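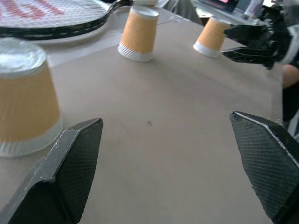
Lanero Two-Arm Bench Kit for Student Robotics

The Lanero kit is a pair of table-mounted arms with parallel grippers, sold to school clubs, college courses and competition teams. It comes with the Brollow task guide, a printed booklet of tabletop exercises that use ordinary objects. You supply the table and the objects. We supply the arms, grippers, cables, wrist camera mounts and software.

Most customers buy one kit per team. A club that meets once a week can share a kit between two teams if the sessions are staggered.

What is in the box

Two arms, left and right
Two parallel grippers with textured pads
Two wrist camera mounts
Power supply and emergency stop button
Software license for one classroom
Brollow task guide, printed
One spare set of gripper pads

Cameras are sold separately. Any small USB camera that fits the mount will do.

The cup exercises

Unit 3 of the guide is the one most teams spend their time on. It needs three paper cups, turned upside down on a bare tabletop, and a few larger objects left lying nearby. Students pick up one cup at a time, starting with the one closest to the gripper, and set it down in a new spot. Later exercises ask for a cup to be turned over, passed from one arm to the other, or stacked.

Paper cups are cheap and they crush easily, so a team finds out early whether its grip force is set too high. Ribbed cups are easier to hold than smooth ones. Start with the force setting at 28 and work down from there. If the cup slips, clean the pads before you change the setting.

The larger objects are there to get in the way. A tennis racket works well because it is long, flat and hard for a beginner to plan around. A patterned tube is also good, as it can roll if an arm brushes it.
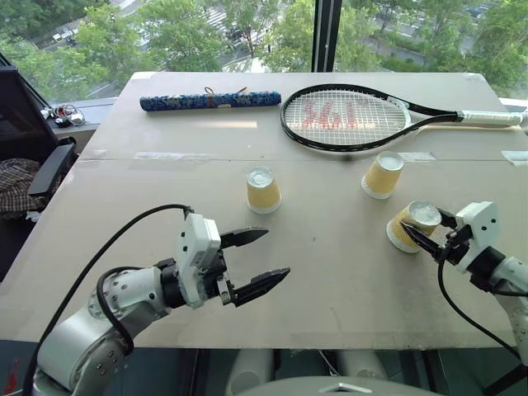

Teams should run each exercise with the objects in at least four different layouts before moving on. Write down every layout on the sheet in the back of the guide. Keegan Ngata, who coaches the MacKinnon entry, has his students swap jobs after every layout, so that one drives, one watches the stop button and one keeps the sheet. A cup that falls on its side is left where it is, and the driver has to recover it with the arm. Hands stay off the table while the arms are powered.

Competition use

The kit is accepted in the Vundine student challenge in the bench class. The rules allow taped joins in the tabletop but no raised edges. Each team gets a practice table and a scored table, and objects are laid out by the judges. Check the rule sheet for your year, as the object list changes. Entries for the next round close in November.

Isla Halliday's class logged 1,513 cup pickups over one term on a single pair of pads. We suggest changing pads at 3,000 pickups, or sooner if the texture has worn smooth at the tips.

Price and ordering

Arms, grippers and guide: see the school price list
Spare pads, one set: 28.00
Extra task guide: free with any order over 735.00

Schools can pay by purchase order. Write to Vaughan Tautahi in school sales with the number of students and the size of your table. Repairs go through Heiðrún Snorradóttir, and please include the serial number from the underside of the base. Arms sent in without the original foam will be returned in new packing at the customer's cost.

Page last updated 13/10/2019

We use cookies to remember your cart and to see which pages are visited. By continuing to use this site you agree to this. Accept / Cookie settings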